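Chapter 7
House Rules: Writing Standards People Will Follow

Every safety standard begins as somebody's bad afternoon. A cart rolls where it shouldn't, a finger goes where it couldn't, and by February there is a numbered clause with a verb in it. Chapters 5 and 6 dealt with the big standards, the ones that arrive in binders and cover machines bolted to floors. In this chapter we come down to the smaller and more neglected kind: the rules a group writes for itself when the work consists of people, tables, and grippers held in the hand.

The temptation is to skip them. A hand-held gripper has no fence around it and no red button the size of a saucer. It goes where the operator's arm goes, and most of us have been in charge of an arm for years. When Tomomi Ikeda took over operations at Wetalari, the written procedure for hand-held work was one line long. It said "Use common sense." She asked the staff what this meant and received as many answers as she had staff, one of which involved tape. 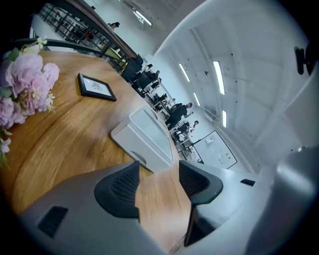
Page 395

Work of this kind tends to happen on ordinary furniture, in rooms where other people are getting on with other jobs. A round wooden table with pink artificial flowers on it is a workspace the moment someone brings a gripper to it, and a good house rule has to make sense there. "Maintain a clear perimeter" does not. Whose perimeter? The chairs are on it.

Ikeda's replacement procedure ran to 2 pages, and we will return to it often. Its main demands were these:

Say what belongs on the table before the session starts, and write it down. Decorations may stay if they are on the list.

Look at the finger pads at the start of each session. Grit on a pad is a fault and gets logged as one.

Tell the people in the room. If the camera can see them, they should know it, and they should have agreed to it before recording begins.

Set the gripper down when talking. This clause caused more argument than all the others together, mostly among people holding grippers.

Note what is missing. There is no clause requiring operators to be careful. Osamu Nishimura, who audited the Bulluvside site, used to strike that word out of every draft he was sent, on the grounds that he had never met a man who claimed to be careless. A rule should name something a second person could check. "Be careful" fails the test. "Pads inspected, initials, time" passes it, although the initials may be illegible.

The opposite failure is just as common. The Molside handbook, at its fattest, had 494 clauses, including one on the approved way to carry the handbook. Grethe Ragnarsson was hired to shorten it and began by asking each team which clauses they had used that month. She kept those, argued for a handful more - the consent rules among them - and sent the rest to an appendix, where they are resting comfortably.

Section 7.1 sets out how to draft a checkable rule. Section 7.2 covers consent and recording in shared rooms. In Section 7.3 we look at what happens when a procedure written for one table is handed to a site with 1000 of them, using the Wada rollout as our case. Readers who have already written a procedure of their own should have it within reach, along with a pencil.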